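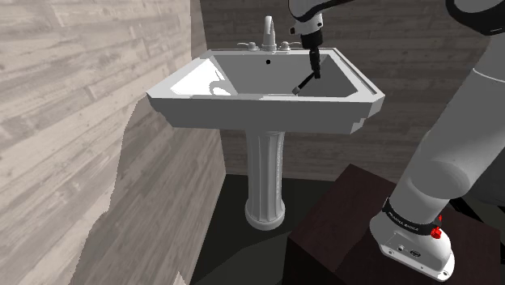
Week 3 handout: contact-rich tasks in simulation

Welcome back, everybody, and thank you for the thoughtful questions after the last meeting. Several of you asked why we keep coming back to household chores when the warehouse problems look so much tidier on paper. My answer is that chores are where the contact model gets tested, and washing out a sink basin is one of my favorites (I have been teaching with it since January and I'm not tired of it yet).

The task

The arm holds a thin tool in its gripper and has to bring the tip down to the bowl and drag it along the surface with a light, steady push. It sounds like nothing at all. But look at what the arm has to work around: a rim, a tall spout at the back, a lever handle on each side of it, and inner walls that slope, so the direction of "push" keeps changing as the tip travels. A policy that learned to wipe a flat table will happily press straight down on a slope and skid off it.

We call the sink set Brollercombe, and it sits inside the Naltar task suite that you installed in the first lab. Brollercombe has 128 training layouts. The arm's mounting stays put and the sink is moved and turned a little from one layout to the next. Please don't edit the layout files by hand, however tempting it gets around midnight!

The method

What we are studying is called Clutitz, and it splits the job into 2 parts. The first part is a planner that picks a path for the tool tip over the bowl, using only the geometry. The second part is a learned correction, which reads the force at the wrist and nudges the path in or out along the surface normal. The planner runs once at the start of each attempt. The correction runs at every control step, and it is kept small on purpose: if it wants to move the tip farther than the limit we set, the extra is simply thrown away.

You may remember that the Bakker baseline does all of this in a single network. It is a perfectly good baseline and I'd like you to treat it kindly in your write-ups. Where it struggles is near the front inner edge of the bowl, where the slope meets the rim and the force reading jumps.

What we found

We ran both methods for 414 attempts each on layouts held out from training. Clutitz kept contact for longer stretches on the side slopes, and it bumped the faucet less often. On the bottom of the bowl we could not tell the two apart. I would be careful about reading too much into any of it, as the friction value was the same in every layout, and a real basin with soap in it is another animal entirely.

For next time

Run the correction with the limit doubled and then with it switched off, and plot the wrist force for both. Write down which layouts gave you trouble. If your plot has a big spike right at first touch, check the approach speed before you go hunting for bugs in the controller, and bring the plot along either way so we can look at it together.

Handout last revised 4 May 2019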